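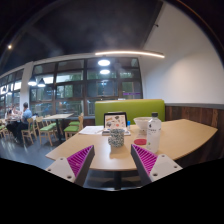

La table au plateau clair, contre le mur.

Lundi 13 mars

La lettre de la coopérative est arrivée ce matin, et je l'ai lue debout dans la cour, avec mes bottes et mon café qui refroidissait sur le rebord de la fenêtre. Le prix de base ne bouge pas avant octobre. Je m'y attendais un peu, je crois même que je l'avais dit à table dimanche, mais le voir imprimé sur papier à en-tête de Plundton, ça fait quand même quelque chose. On produit du bon lait, les taux sont beaux depuis le changement de ration, et me voilà à refaire mes additions au dos de l'enveloppe comme le faisait mon père (il gardait toutes ses enveloppes, j'en retrouve encore dans le bureau).

Donc la question du fromage revient, forcément. Elle revient chaque fin d'hiver, avec les perce-neige. Cette fois j'ai quand même avancé : j'ai rappelé Rellel, qui vend des cuves d'occasion, et ils en ont une de 400 litres, révisée, avec le brassage. C'est trop grand pour commencer, tout le monde me le dira, et en même temps si je prends plus petit je sais très bien que dans deux ans je m'en mordrai les doigts. Le monsieur au téléphone était charmant et pas pressé du tout, on a parlé caillé pendant une bonne demi-heure, et j'ai oublié de lui demander le prix de la livraison ! Il faudra que je rappelle demain après la traite.
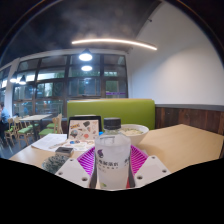
J'ai fait aussi mes essais du soir dans la vieille laiterie. Avec 20 litres dans la grande marmite, on n'apprend pas tout, mais on apprend à attendre, et ça, je n'ai jamais su faire. La tomme du mois dernier a une croûte un peu terne et un goût de noisette qui m'a fait un plaisir fou. Celle d'avant était amère, je l'ai mangée quand même, par principe. Je soupçonne la présure, ou bien ma façon de la doser à l'œil les soirs de fatigue. Dorénavant je note tout dans le cahier bleu, c'est promis.

Reste à savoir à qui vendre. La boutique Priltar, au bourg, prendrait quelques pièces pour voir, et j'ai envie d'écrire à la maison Boateng qui fournit les restaurants de la vallée, mais je n'ose pas tant que je n'ai rien de régulier à leur montrer. Une belle tomme sur trois, ce n'est pas un métier. Et puis il y a l'agrément, les analyses, la cave qu'il faudrait carreler, tout ce qui m'empêche de dormir quand j'y pense après dix heures du soir.

Côté étable, rien de grave. La rousse a vêlé dans la nuit sans déranger personne, une petite génisse bien plantée sur ses pattes, qui tétait déjà quand je suis arrivée. J'ai mis de la paille propre et je suis restée là un moment, appuyée à la barrière, à ne rien faire du tout. Il pleuvait doucement sur les tôles.

Demain : rappeler Rellel, commander des ferments, racheter un thermomètre, et répondre enfin à la coopérative, poliment si possible.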